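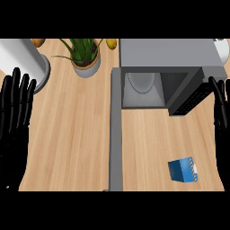 Simulated kitchen, top-down view: microwave open, blue box on the right-hand counter, one hand at each side.

Progress report to the Fallora fund, August
Project: Brakorton two-handed kitchen tasks
Prepared by the Nuvcombe project team

Dear friends at Fallora,

Thank you again for your patience while we moved our simulation work over to the new machines. The move took longer than we had promised you in the spring, and we know you were waiting for numbers, so we are very glad to be able to send some!

As of Wednesday we have 500 recorded examples of the microwave task that passed our checks. An operator wears the tracking gloves, sees the simulated kitchen on a screen, and guides the two black hands through picking up the box and setting it inside the microwave. Each run is saved with the hand positions, the finger joints and the view from overhead, and that is what the learning system trains on.

We threw out 43 runs. Most of those were drops near the gray strip between the two counters, where operators tended to hurry, and a handful had gaps in the glove signal that we could not repair. We talked for quite a while about keeping the drops, and for now they sit in a separate folder (still labeled, still usable) in case the team at Moura wants them for its work on recovering from mistakes.

You asked last time whether every example looks the same. They don't, and we have put a good deal of care into this. We now have 18 kitchen layouts. The plant, the fruit and the other things along the back of the counter move from one layout to the next, and so does the starting place and angle of the box. The microwave door is open at the start of every run so far. Opening it is a harder motion, and we would like to record it as a task of its own in the next period.

Early training results are modest. The system reaches for the box well and usually gets a decent grip, but it is clumsy at the microwave itself and likes to bump the door on the way in. We think more examples of that last stretch will help, and operators have been asked to slow down there.

Spending is in line with the plan you approved, apart from the gloves. We wore out one pair and bought 2 more, so we have moved a little money over from travel. The receipts are in the usual folder.

Next period we plan to record the door-opening task, add layouts with a more crowded front counter, and send Moura a first copy of the full set. We would also love to have you visit and try the gloves for an afternoon. Mornings are taken up with recording until noon, but any time after that suits us.

With warm thanks,
The Nuvcombe project team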